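Section 9. Recording a Demonstration by Hand Guiding

9.1 Before you start

This section applies to bin-picking tasks taught on the Tranlow cell with the Piseck teaching software. Only operators who have completed Section 2 may record demonstrations. One operator guides the arm and a second stays at the stop button for the whole session.

CAUTION: Hand guiding releases the joint brakes. Keep your free hand outside the bin and away from the joints while guiding is enabled.

9.2 Preparing the bin

1. Set the arm to its home position and confirm that the status light is steady.
2. Check that the bin is square to the table and cannot slide when pushed.
3. Place the items for the task in the bin. Do not arrange them in rows.
4. Enter the item list in the session record and select New Demonstration.
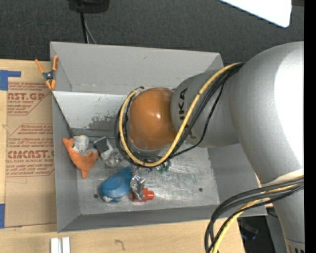

Cable slack shall be checked before each session, with the arm held over the centre of the bin and again at each corner. A demonstration in which a cable drags on the rim or on an item must be discarded. The loop beside the orange-brown joint cover needs particular attention, as it hangs close over the items when the arm reaches into the bin. Fasten any loose length to the arm with the bands supplied, and leave enough slack for the joint to turn through its full range.

9.3 Recording

1. Press and hold the enabling switch. The arm will become light to the touch.
2. Guide the tool to a point above the chosen item and pause until the tone sounds.
3. Lower the tool, close it on the item, and lift clear of the rim.
4. Guide the item to the drop point and open the tool.
5. Release the enabling switch. The software saves the path under the next free number.
6. Repeat from step 1 with a different item. A standard set contains 100 demonstrations.

NOTE: Soft toys and clear packaging may be approached from any side. Vary the approach between demonstrations.

NOTE: If the arm stops during a lift, release the switch, wait for the steady light, and mark the attempt as Incomplete. Incomplete attempts are kept but are not used for training.

9.4 Remote control

Where an item cannot be reached by hand guiding, use the Vitale hand controller. Set the speed to Low and follow steps 2 to 4 of 9.3. Do not combine both methods in one demonstration.

Questions about this section should be sent to Cyprian Ostrowski, Boltitz training office.

Section revised 12 October 2023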